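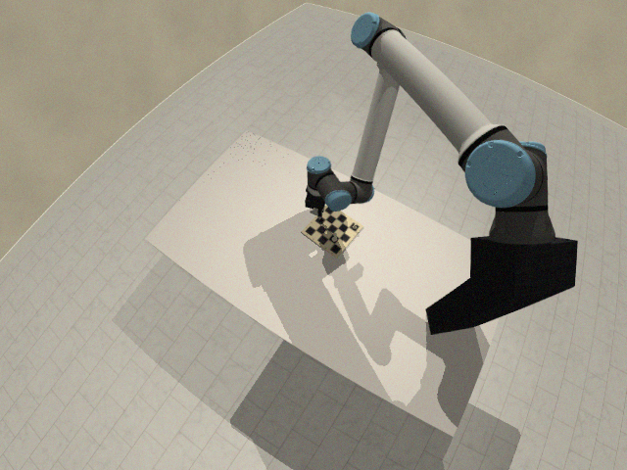 A simulated robot arm reaches over a pale table toward a small checkered board.

Singer Senyo Dankwa will put out his first full-length album in November, his label Atinga said Wednesday, and the company would like everyone to believe it is the biggest debut of the season. The evidence so far is thin.

The album is called "Griltent" and has 9 songs on it. Four of them are already out, which leaves five new ones for fans who have been waiting since Dankwa's cover videos started getting passed around. He was 19 when he posted the first of those, sitting on the edge of a bathtub with a borrowed guitar, and the label's announcement tells that story twice.

It also calls him "an overnight voice." Anyone who followed the early videos may wonder which night they mean. Dankwa spent years playing restaurant patios and other people's weddings, and he has talked about it often enough that the label must have heard.

The lead single, "Zulley," is a good song. It has a slow verse, a chorus that arrives a little late and a last minute where he stops showing off and just sings. The two singles after it sound as if they were built from its leftover parts. The fourth, a duet with Akua Baidoo, is better, mostly when Baidoo is the one at the microphone.

Baidoo appears on two of the album's songs and is credited as a co-writer on three. Her name comes up once in the announcement, near the bottom, after a paragraph on the cover art.

"Senyo had these tunes sitting on his phone for ages and no second verses," Baidoo said. "So I wrote second verses."

Asked whether she would join him on the road, she said she had seen the dates when everyone else did.

Those dates are another puzzle. Atinga describes a "nationwide run," but the list it sent out has four shows, all of them within a day's drive of one another. The opener is at Plalteo, a room that holds 473 people when the balcony is open. It's a fine place to hear a singer with a quiet voice. It is also a long way from the arenas mentioned in the label's opening line, and none of the other rooms on the list is an arena either. More cities will be added "in response to demand," the company said, without saying how much demand it would take.

Dankwa himself sounded less sure of the sales pitch than the people making it.

"I don't know about biggest," he said. "I wanted it finished. There's one song on there I still want to redo, and they won't let me."

He wouldn't say which one.

Tickets for the Plalteo show go on sale at 10 a.m. Wednesday. The label says a second night is "likely" — it said the same about an acoustic EP last year, and that has yet to appear.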